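Ferkberg Folding Workbench

Price: 482 with the vise, less if you skip it
Ships: flat, in one carton, usually in May or whenever the next batch is finished
Made by: Kaczmarczyk
Sold by: Rodis

So let me tell you about the bench I sell more of than anything else in the shop, and the one I use myself at home.

I live in a house with a narrow garage, and for years I did my sanding and gluing on the dryer. The Ferkberg was the first folding bench I tried that didn't wander off across the floor when I leaned on a plane (and I've leaned on plenty of them, mostly borrowed). I liked it enough that I wrote to Kaczmarczyk and asked if I could carry it. They said yes, they sent me two, I sold one by lunch and kept the other!

What you get

The top is solid beech, glued up from wide strips and finished with hard oil. It comes a bit pale and goes honey-colored over a year or so near a window. The legs are ash. They fold in under the top and lock with a brass pin on each side, and the pins are on little leather cords so you won't be crawling around looking for one. I've lost plenty of pins in my life and I really appreciate those cords.

Folded up, the whole thing is 13 inches deep against a wall. Mine lives behind the garage door, and I can still get the car in if I breathe in a little getting out.

Kaczmarczyk rates the top for 200 pounds spread evenly. I'd stick to that. I have stood on mine to change a light bulb and I'm not going to recommend it.

The vise

The vise is a Ketidetti, the small one with the wooden jaws. You can order the bench without it, and the holes are drilled either way, so it's easy to add later. My opinion is to get it now. I held out for a season, used clamps for everything, and then spent a whole evening wishing I'd just bought the thing. It opens wide enough for a cabinet door on edge. The screw is a little stiff out of the carton, so give it some paste wax and run it back and forth a few times.

The handle on the earlier batch had a way of dropping on your knuckles. The new handle has a rubber ring at each end and stays where you put it.

Putting it together

You'll want a second person to lift the top onto the legs. Everything else you can do alone with the hex key in the bag and a regular Phillips screwdriver. Lay the top face down on a blanket, bolt on the hinge plates, hang the legs, flip it over. It takes me about 2 hours with coffee and the radio on, and I'm slow. The paper instructions are fine, except that step four shows the hinge plates backward. The long side goes toward the middle of the bench.

If your floor slopes, and every garage floor I've met does, the feet screw in and out. Do that last, with the bench standing where it's going to stay.

Looking after it

Wipe up glue before it sets. Oil the top once a year, thin coat, rub off the extra with a rag and hang the rag outdoors to dry. Rings from coffee cups come out with fine sandpaper and a bit more oil, so please don't write to me in a panic about rings (I do get those letters, and I answer every one).

Don't store it folded against a wall that gets wet. A customer of mine, Cletus Halvorsen, kept his in a boathouse all winter and the top cupped so badly that it rocked like a chair. He planed it flat in spring, and it's a perfectly good bench again, only thinner.

What it isn't good for

Heavy mortising, mainly. If you're going to stand there with a big mallet all afternoon, buy a fixed bench with fat legs. I'd also say it's low for tall people. I'm on the short side and it suits me fine for planing, but my brother-in-law puts blocks under his. For repair work, model building, small electrical jobs, wrapping presents, or potting seedlings with a sheet of plastic down, it's a pleasure.

Ordering

Pick with or without vise, tell me if you have stairs, and leave a phone number the driver can reach. Returns are fine if the top hasn't been oiled or cut. Spare pins and leather cords are always in stock, and I'll pop a pair in the carton for free if you ask in the notes.

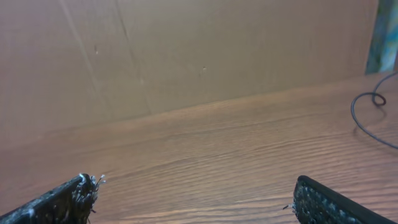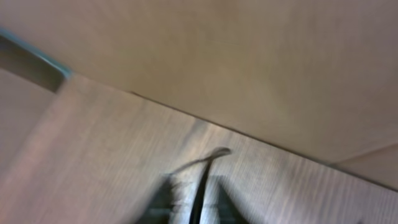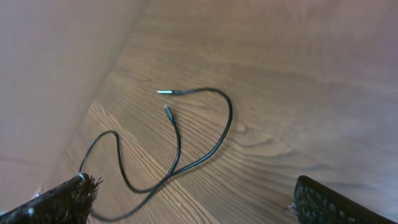 Last one: a thin black cable on a wooden surface.

Words by Guoqing Song, Rodis workshop counter

One more thing on delivery. The carton is long and awkward, so the driver will bring it to your door but not up the stairs. If you'd like it carried in, add that when you order and I'll call you with a price. Mornings before ten are the best time to catch me on the phone.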